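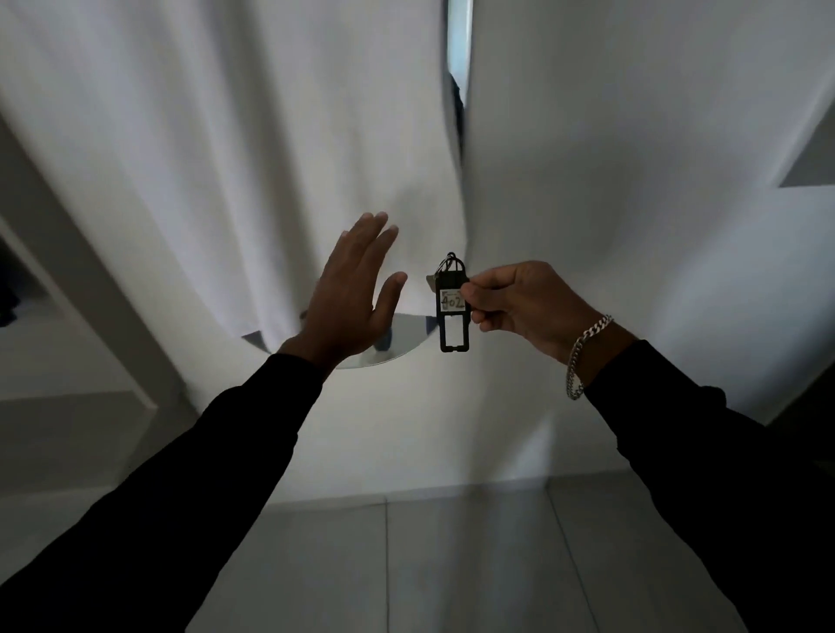
Key tag 402, one of the handwritten ones still in use.

Rastetti House, housekeeping and front desk staff meeting
Wednesday, 3 p.m., staff room
Chair: Holger Haugen. Minutes: Snežana Georgiou.

1. Minutes of the last meeting
Accepted. The linen order is still open.

2. Automated key cabinet and cleaning robots
Holger went through the Drimadico offer again. The cabinet would hand out keys by staff code, and two floor robots would do the hallways at night. The supplier says this saves 20 minutes per shift. Snežana asked where that number came from. Holger did not know and will ask.

Desk staff said handing over a key is also when they pass on that a guest is sick or a faucet drips. The cabinet has a notes field. Several people doubted anyone would type into it at 7 in the morning with a line at the desk.

Housekeeping pointed out that the robots cannot open doors, do bathrooms or wipe mirrors, so the rooms stay as they are. What goes away is the hallway work, and that is the lighter part of the day for people with bad backs. Holger said no hours will be cut. Staff asked for that in writing - he agreed to take it to the owners.

The cabinet also logs every key by name. No answer yet on who reads the log or how long it is kept.

Decision: no order for now. A trial on one floor may be discussed once the written answers are in. Vote was 8 for, 3 against.

3. Key tags
Handwritten labels stay until item 2 is settled. Faded ones go to Snežana for rewriting.

4. Other
Staff room fridge to be emptied Friday.

Closed at 4:10 p.m.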